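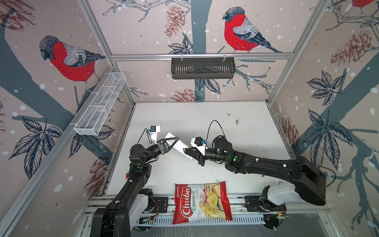
Figure 2. Two robot arms holding a white rectangular object over a white tabletop.

4.2 What managers did with the advice

The leadership manuals handed out at Conneely agree on one matter: a good manager delegates. They agree on very little else, and one of them disagrees with itself between chapters. We therefore took delegation as the habit most likely to survive contact with an office, and asked 48 team leads at two firms, Conneely and Raninlow, to keep a diary of every task they gave away during June. Four diaries came back blank, one with a note saying that the keeping of it had been delegated. The remaining 44 are the basis of this section.

Team leads were generous with their work in the first days. They gave away meeting notes, travel bookings, the monthly supply order and, in one case, the apology to a client that the team lead had personally offended. What they kept is more telling. Budgets stayed put, as did anything a senior director might read. A participant at Raninlow described her rule as "I hand over whatever I'd be happy to never hear of again," and we've found no manual that puts the common practice so plainly.

The second pattern concerns tasks that came back. We call a task "returned" when the team lead finished it after giving it to somebody else, whether or not that person had asked for help. Most had not. The usual diary entry records a quick look at a draft in the late afternoon, followed by a rewrite in the evening. Þorgeirsson's earlier study of shift supervisors found much the same thing and named it hovering. 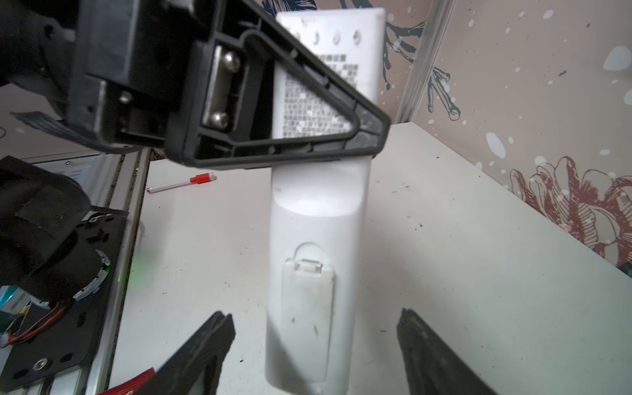 Returned tasks were most common where the first instruction had been shortest. Entries such as "asked him to sort out the Prikeck thing" were followed, a few days on, by complaints that the Prikeck thing had been sorted out wrong. Longer instructions did better, up to a point. Past a page or so, staff reported that reading them took as long as the job, and several guessed (correctly, in two cases we could check) that their manager had more or less done the work in order to explain it.

Both firms had bought Zustalix, a task-sharing tool meant to put an end to this. Over the month it sent 1,000 reminders to the people in our sample. The diaries mention them mainly as something to clear before lunch. Team leads who liked the tool liked it because it showed them who was late, and they checked it often, so we count it as a form of hovering with better graphics.

We make no claim that delegation failed. Work got done at both firms, and staff spoke kindly of their managers in the closing interviews, where the managers weren't present. Section 4.3 takes up the interviews, beginning with the three words staff used most for "delegated," two of which are printable.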